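Batstead 2: a few weeks with the grasp planner everyone keeps telling me to try 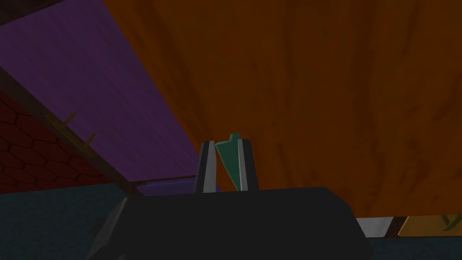

Why I was looking in the first place

I've been writing pick and place code on and off for years, mostly for small two-finger grippers, and I've got through a fair number of planning packages in that time. Some were lovely and slow. One was very fast and used to drive the arm through the table. For the last good while I'd been using Siltley, and I have nothing bad to say about it apart from the fact that every time I wanted to change something small I ended up with six files open and a cold cup of tea.

So in January I finally gave in and installed Batstead. I've been using it in simulation since then, on a room I built myself with far too much colour in it (orange wood, purple wood, a dark red honeycomb wall, a teal floor, you get the idea). I like a gaudy test room. If the perception side is going to get muddled by wood grain and blotches, I want to find out at my desk.

I paid for my own licence, by the way. The makers don't know I exist.

Getting it going

Installation was one command and then a wait. The wait was long enough for me to put a wash on. It pulled down its own copy of the physics engine, which annoyed me a bit as I already had one, but there's a setting to point it at yours and that worked first time.

The setup wizard asks you for your gripper model, your camera position and your joint limits, and then it builds a starter project. I mount my camera low and looking along the fingers, so the gripper housing takes up a big chunk of the view. Plenty of planners hate this. They treat the housing as an obstacle and then refuse to move because, as far as they can tell, there's a large grey thing permanently in the way! Batstead has a self-mask tool where you jog the fingers open and closed, and it learns which bits of the view belong to the robot. I did it once, it took a couple of minutes, and I haven't touched it since.

What I didn't like was the units. Lengths in the wizard are in millimetres and lengths in the config file are in metres, and I lost an entire evening to a gripper that thought it was the size of a bus. There is a note about it in the manual. It's on the second to last page.

The planner itself

Right, the main bit. You give Batstead a target and it offers you a ranked list of grasps, each with a score and a little ghost gripper you can click on. Then you pick one, or let it pick, and it plans a path in and a path out.

I've been feeding it flat, thin parts, because those are the ones that have always caused me grief. The one I go back to most is a teal-green piece that's wedge-shaped lower down, with a small rectangular tab at the top. It's a pig of a shape. Two flat fingers want two flat, parallel faces to close on, and a taper gives you nothing of the sort. Close in the wrong place and the part squirts out like a bar of soap.

Siltley would nearly always go for the tab, I suppose because the tab looks tidy. Batstead mostly goes lower and takes the wedge between the finger pads with the tab left poking out past the tips. I was sceptical about that, and I spent a silly amount of time trying to talk it out of it by fiddling with the weights. In the end I ran the same pick 70 times with each planner, same starting pose, same friction, and Batstead dropped the part 2 times. Siltley dropped it 30 times. I'm not going to pretend that's science, it's one part in one room on one person's computer, but it was enough for me to stop fiddling.

The nicest touch is that you can ask why. Click on a grasp and you get the score broken into its pieces: contact area, closing angle, clearance, how far the wrist has to bend. It sounds dull, and I use it every single day. Before this I'd just stare at a bad grasp and guess.

Clearance near walls and rails

My room has slanted panels and a dark brown rail with small yellow hooks on it, and I put those in on purpose. Hooks are horrid for collision checking. They're thin, they stick out at an angle, and if your planner wraps everything in fat boxes then the whole rail becomes a no-go area.

Batstead lets you choose how closely it wraps each object. On the loosest setting it wouldn't go anywhere near the rail. On the tightest it'd happily thread a finger between the hooks, and planning times went up so much that I could hear the fan from the next room. The middle setting is the default, and I'd leave it there. You can set it per object too, so I have the hooks on tight and the big orange surface on loose, and that's been a good balance.

One grumble: the setting is saved with the project and doesn't travel with the object. Copy your hooks into a new room and they go back to the default without a word. I've been caught out by this more than once and I'm still cross.

How it sees things

There's a perception module in the box. I'd say it's decent and no more than that. It segments the scene by colour and depth together, and in good light it does well. Turn the lights down and it starts joining things up. Dark brown against dark red was a particular favourite, and for a whole afternoon it was convinced my rail and my wall were one enormous object.

It's better on partly hidden things than I expected. I often have odd bits sitting about near the gripper, with only a top edge or a corner in view, and it will mark those as "partial" and keep clear of them without making up the rest of the shape. My old setup used to guess, with great confidence, and then plan around an object that wasn't there.

If you've already got a perception stack you trust, you can plug it in and skip theirs altogether. I tried that with the Bromari segmenter, which I've had for ages, and the join took me a morning. The labels come through fine. The confidence values don't, or at least I couldn't get them to, and the forum thread on it has been sitting open for a good while with several of us muttering in it.

Speed

On my machine (a desktop that was quite good when I bought it) a simple pick plans before I've lifted my finger off the mouse. A fiddly one by the rail takes long enough to be noticeable and not long enough to be irritating. I left it running overnight on a batch of 3,000 random picks and it got through the lot by breakfast, with no crashes and a tidy log at the end.

The log deserves a mention, now I think of it. Every failed pick gets a replay you can scrub through, with the forces on each finger drawn as little arrows. I caught a mistake in my own pad friction this way, one that had been there long before I ever installed Batstead. Bit embarrassing, that.

Memory is another matter. Those replays are kept in memory until the batch ends, so if you've a lot of failures you'll watch the bar creep up and up. Tick the box that says "write as you go". I've no idea why it isn't ticked already.

Things that drove me up the wall

The undo button undoes your last edit and also resets the viewpoint, every time, so you fix your mistake and then have to fly the camera back to where you were.

Dark mode is dark blue text on black.

The scripting side is good once you're in, but the examples are all for suction cups. I'd have killed for one decent two-finger example with a part that isn't a cube. I ended up working from the Janjua plugin, which is free, does something quite different, and happens to be written very clearly.

And there's no way to lock a grasp! If you've found one you like, you can give it a massive bonus so that it wins, but you can't just say "this one, please, always". I've seen it asked for again and again.

Would I pay for it again?

Yes, though I'd wait for one of their sales if you're doing this as a hobby. It's a lot of money for one person, and the cheaper tier leaves out the score breakdown, so I really wouldn't bother with that one.

If all you ever pick up is boxes, stay with whatever you've got. Siltley is fine for boxes and it's cheaper. If your parts are thin or tapered, or your work area has lots of awkward sticky-out bits in it, then have a go with the trial and run your worst part through it a few dozen times. Use your own room as well, as the demo one is very clean and makes everything look easy.

I'm giving it four out of five. It'd be four and a half if they sorted the undo.

Posted May 1, 2024

Update, same evening: a reader has pointed out that you can stop the viewpoint resetting by pinning the camera first (right click on the camera icon, then "hold"). I've just tried it and it works, but the pin comes off when you reload the project, so the score stays where it is for now.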